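Setting Up a Pretend Tea Table for Little Ones

If your house is anything like ours, the play food lives in a heap at the bottom of the toy box until somebody remembers it's there. A little tea table brings it all out again, and it takes me ten minutes on a slow January morning.

What you'll need

A tablecloth in a plain colour (ours is green)
A shallow wicker basket
A big bowl and a round plate
Toy cakes, the more the merrier
A clear stretch of table

Step 1: Lay the cloth

Spread it right over the tabletop and smooth it with your hands. A few wrinkles never bothered a teddy, so please don't go hunting for the iron.

Step 2: Put out the basket and plate

I like the basket toward the back, long side facing the guests, with the plate off to one side where small arms can reach it.

Step 3: Fill the bowl

Tip the cakes into the bowl and let the children choose what gets served — my lot will always argue over anything pink!

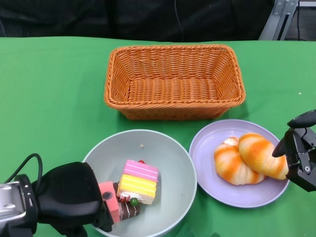 The basket and the lavender plate keep their places on the green cloth in both.
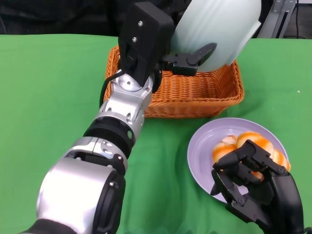
Step 4: Serve and pack away

Pass the cakes from bowl to plate, one at a time, with plenty of pleases and thank yous. When everyone has had their fill, the basket can carry the whole lot back to the shelf, and the cloth gets a good shake out the back door.

Posted by Pranab Sikder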